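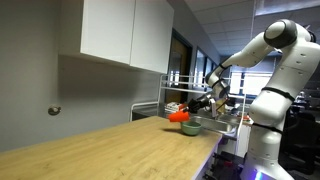

Chibuzor Tamuno wrote in to say that my April post on hard water had the arithmetic backward, and that a softener set to regenerate every 4000 liters would run dry of capacity well before the meter called for it. I went back over the figures. Chibuzor is right about the result and half right about the cause, so the correction gets a post of its own.

The softener is an Urnumar single tank unit with 18 liters of resin. In April I took the capacity from the manual and divided it by the hardness of the incoming water. The manual gives capacity at the maximum salt dose. I run a lower dose to save salt, and at a lower dose the resin doesn't recover all of its capacity. The relation isn't linear. The first part of the salt does most of the work, and each added portion recovers less than the one before it. Cutting the dose in half therefore costs you less than half of the capacity, but it still costs you a good share of it, and my April number ignored that completely.

The second error was hardness. I used the figure on the utility's annual sheet, which is an average for the whole Zeltside district. Our side of town is fed by the Ponce wells for much of the year, and the Ponce water is harder than the blend. A drop test at the kitchen tap, with the softener on bypass, came out above the sheet every time I ran it. Anyone sizing a unit should do the same test. The kit is cheap and takes a couple of minutes. Run the cold tap long enough to clear the pipe first, rinse the vial with the water you are testing, and count drops until the color changes fully, with no trace of the first color left. I had been stopping a drop early.

Where I disagree with Chibuzor is on the reserve. The suggestion was that the meter should be set lower to cover a day of use, on top of the corrected capacity. That would be correct for a controller that waits until night to regenerate. Mine was set to immediate regeneration in the spring, so it starts the cycle when the counter reaches zero, whatever the hour. There is no waiting period to cover. The cost is that hard water gets past the unit if someone opens a tap during the cycle, since a single tank bypasses while it regenerates. In this house that happens rarely enough that I accept it.

Here is how the meter reading looked. Over the last full cycle before I changed anything, the unit logged 3874 liters, and I pushed it into regeneration by hand because the tap water was already testing hard. The counter still had 126 liters to go. I can't say at what point the water turned, because I wasn't testing daily. It could have been well before that.

I have now lowered the setpoint and left the salt dose alone. Wenceslao Cuautle, in a comment on the older post, argued for the opposite: raise the dose, keep the long interval. Both work. A higher dose uses more salt per liter of water softened, and a shorter interval uses more rinse water. Salt costs me more than water does, and I have to carry it down the basement stairs, so the shorter interval wins here. With an expensive water supply the answer could easily flip.

A few smaller items that came up while I had the cover off:

The injector screen was partly blocked with fine sediment. A blocked screen slows the brine draw, and a slow draw can leave brine in the tank at the end of the cycle. Check this before blaming the resin.

The brine level was fine, but the salt had formed a crust with a gap under it. I broke it up with a broom handle. I now fill the tank only halfway.

The Sumside sediment filter upstream is rated for up to 2 months between cartridge changes. Mine had been in longer than that. Pressure at the shower improved after the change, though I have no gauge on that line and won't claim a number.

The controller clock loses time. With immediate regeneration it makes no difference to the cycle, only to the log.

The corrected spreadsheet replaces the old one at the same link. The dose column is now an input, and the hardness cell is blank so that you have to fill in your own.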